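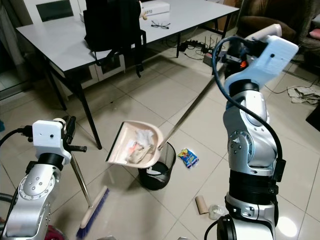 Gripper trials, week 2 – broom and dustpan

Quick page, will tidy later. We have two gripper options on the bench right now, the Lunley and the Prument, and everybody keeps asking which one holds a long handle better. So, sweeping. Dull task, good test. Handles are long, smooth and round, and the load sits way out at the far end where it can twist things.

Monday, February 27, 2023. Rokasholm lab, small room.

Broom side
Metal handle, wooden head, blue bristles. Held near the top, head down on the tile. Grip force matters less than we thought here, the floor takes a lot of the weight. What does matter is rotation. Head turns when a bristle row catches a grout line, and then the operator spends the next pass fixing the angle. Lunley pads were worse for this, Prument pads better but they mark the handle. Small camera on the mount is useful for lining up the grasp, not much use after that, mostly handle.

Dustpan side
The harder one. Long silver handle, pan hanging off the bottom, has to stay level on the way over and then tip over the wastebasket. Tissue and wrapper bits in the pan for this set. Light stuff slides late, then all at once, so the tip angle needs to be steeper than you'd pick by eye. Slow wrist roll works better than a fast one. Fast one throws the tissue past the rim.

Basket
Black mesh. Kept it between the arms so both can reach. Mesh is a pain for depth, the camera sees through it and the rim comes out ragged. Tape on the rim is next on the list, havent done it yet.

Floor items
Cardboard tube, clear plastic bag, snack wrapper. Tube is easy to sweep but rolls off line. Clear bag is the bad one, low contrast on white tile and it sticks to the bristles. Wrapper is fine, bright print, every camera setting picks it up.

Cables
Thick black one runs down the outside of the right arm. Leave a bigger loop than looks sensible. On the short loop we lost wrist range right at the tip, exactly where you want it. Broom side has the loop too, same rule.

Controller
Wattimena build, both arms. Tried 600 and 800 on the grip current setting (raw units, don't ask me for newtons). 600 lets the dustpan handle creep when the pan tips. 800 holds but the fingers get warm over a long session. Probably landing in between – need to run it again with the new pads before anyone quotes me.

Where it stands
Prument for the dustpan, no real argument there. Broom still open. 3 things left before we pick: pads that don't scuff, tape on the basket, and a proper run with the clear bag on its own. Scoring sheet is in the shared folder under gripper_trials, please use the same colum order as last time.

More pictures when the new pads come in.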